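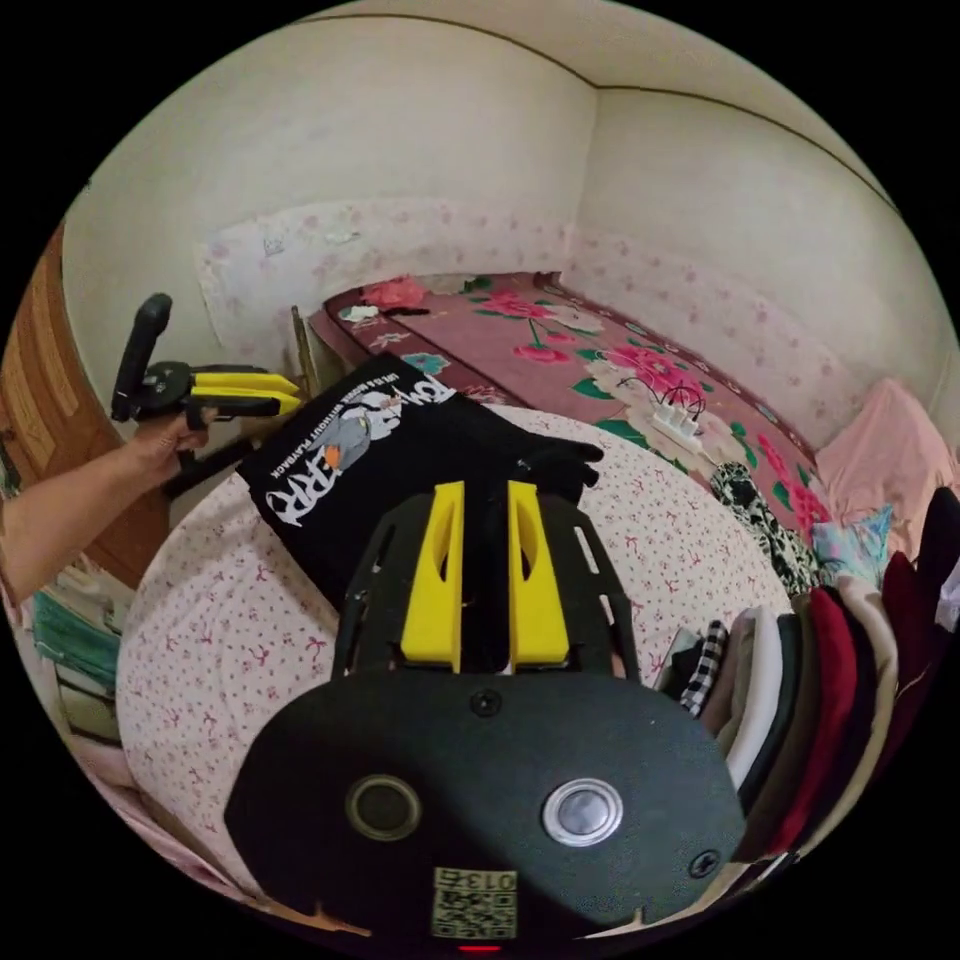 Black printed tee, folded stack at right. Both grippers in view.

Thread: Messy-home demos vs. bench demos for T-shirt folding (early result, I'm excited)
Board: Manipulation / Learning from demonstration

letayk
Letay Kumsa here, for those who know me from the old board. We finally have a result on the cloth question I kept pestering everybody about last spring, and I want to get it in front of people who will poke holes in it before we write it up.

Short version: we trained the same two-arm policy twice. One training set was recorded on our bench at Kadlec, with a plain gray cover, one shirt at a time, and a fixed starting pose. The other was recorded in homes with hand-held grippers, with the laundry wherever it happened to be. Each set has 3000 episodes. Same network, same training schedule, same robot at the end (the Falix pair, for those who asked in the other thread). Then we tested both on 20 garments that neither policy had seen.

The home policy wins, and the gap is widest on shirts with big prints, which I did not see coming! The bench policy keeps reaching for the edge of the graphic as if it were the edge of the cloth. The home policy goes for the hem or the sleeve far more often. When it misses, it tends to let go and try again, and I could watch that all day.

Happy to answer anything. The recording tool is our own Imero setup, with the camera riding on each gripper.

wristcam_fan
This is great! I've been hoping somebody would run that comparison with matched set sizes. Every time I read a "home data helps" paper, the home set is also the bigger set, and then what did you learn?

Question about the prints. How much of your bench set had graphics on it? If the bench shirts were all plain, then you've shown that a policy trained on plain shirts is bad at printed shirts, and I could have told you that for the price of a coffee.

letayk
Fair, and it's the first thing Hedvika asked too. The bench set has printed shirts, just fewer of them, and from a small pile that we kept reusing. So yes, print variety is tangled up with place variety. We have a follow-up planned where the bench people get the same garments the homes had.

oblique_hem
I'll be the grump. I don't buy "home" as the variable. Look at what else changes when you leave the bench: the person, the light, the height of the surface, how tired they are, whether they've ever been told the right way to fold. You could get most of this by letting different people fold on your bench with the lamps moved. Calling it a home effect makes it sound like there is something magic about bedrooms.

Also, the floral cover under that shirt bothers me. Pale cover, dark shirt. That's an easy boundary to find. Did anybody check light shirts on light covers?

wristcam_fan
Easy boundary at the hem, sure, but there's a cat and a whole line of lettering across the middle of it. I'd call that a pretty good distractor.

hjurco
Hedvika Jurčo, I did the evaluation. Answering oblique_hem, because these are good complaints.

On light-on-light: yes, both policies get worse there, and the ranking between them stays the same, but the margin shrinks. I wouldn't hang a claim on that slice alone. There were too few garments of that kind among the 20, and I'd like more before I say anything in print.

On "home" as the variable: I agree with you more than Letay does. We argued about it in the hallway for most of an afternoon. I'd rather call it "uncontrolled setting" and leave bedrooms out of the title.

letayk
She's right that we argued. I still think clutter does something that moving a lamp doesn't. Adding another picture here so people can see what I mean by clutter.

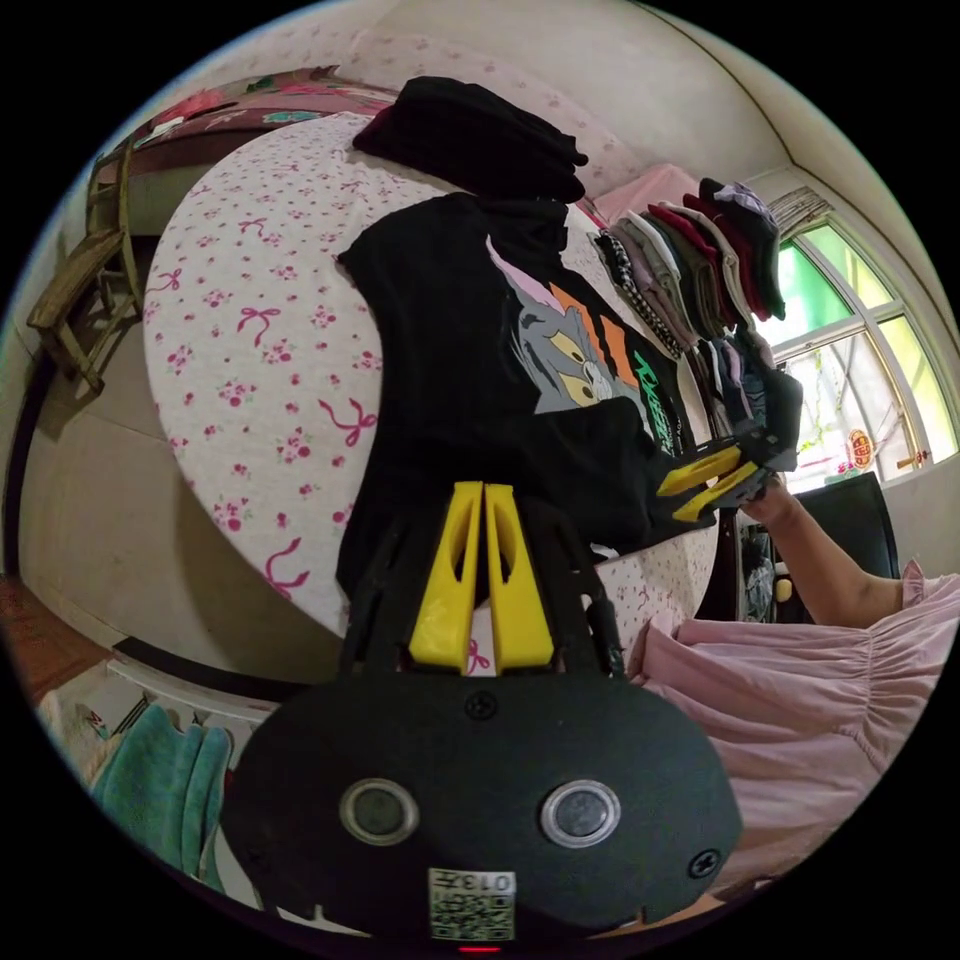

Last edited by letayk, Saturday 9:40 pm

Two things I'd point at. First, the pile. A bench episode never has a stack of other clothes right next to the target, so the bench policy has no idea that the cloth beside the shirt isn't part of the shirt. At test time we put a stack within reach and it happily grabs a corner of that instead. The home policy does this too, but much less.

Second, the grippers don't always work on the same item. One is at the bottom of the black tee while the other has hold of the edge of some garments over by the stack. On the bench we told people to keep both hands on the target garment, and I now think that instruction cost us a lot. People at home get to use their hands like people do, and you get all these useful transitions between things.

The window is worth a mention as well – daylight on a white printed sheet is nothing like our overhead panels.

oblique_hem
OK, the stack argument I find more convincing than the light one. That's a concrete failure you can count, and it's testable without anybody's bedroom: put a stack on the bench, record again, see if the gap closes. If it closes, you've got a recipe everyone can use cheaply. If it doesn't, I'll come back and eat my words in this thread.

tarsal
Lurker, first post. We use Wutis for syncing two hand-held units and we lose a lot of episodes to drift between the two streams. How many did you have to throw out? And did you filter for quality at all, or does every fumble go in?

letayk
Welcome! Fumbles go in as long as the garment ends up folded. We tried stricter filtering on a small subset in March and it hurt the retry behavior, so we dropped it. I need to write that part up properly, it deserves more than a forum line.

For sync we clap the fingers together in view of both cameras at the start of every recording. Low tech, works fine for us. If the clap is missing we toss the episode. I don't have the tossed count on this machine.

tarsal
A clap! We've been fighting timestamps for weeks. Trying it tomorrow.

wristcam_fan
Back to the results. How many seeds did you train? Cloth numbers swing so much between runs that I get nervous with a single checkpoint per set.

hjurco
Three seeds per set, and each garment got four starting states, the same ones for every policy. I laid them out from reference photos and whoever scored the fold didn't know which policy was running. The worst home seed still came out ahead of the best bench seed, which surprised me. Starting states were crumpled, half folded, inside out, and hanging partly over the edge of the surface. Inside out was terrible for everybody.

wristcam_fan
Inside out is terrible for me too. Good protocol, thanks, that settles my nerves quite a bit.

oblique_hem
Blind scoring, good. I withdraw part of the grumpiness. Please still run the stack control.

letayk
The stack control is going on the list ahead of the matched garments, you've talked me into the order. Hedvika already has a pile of sweaters on the bench and has asked me to stop touching them. I'll post the failure clips in a new thread once they're cut, the sleeve regrasps are so much fun to watch, and I'll link it from here.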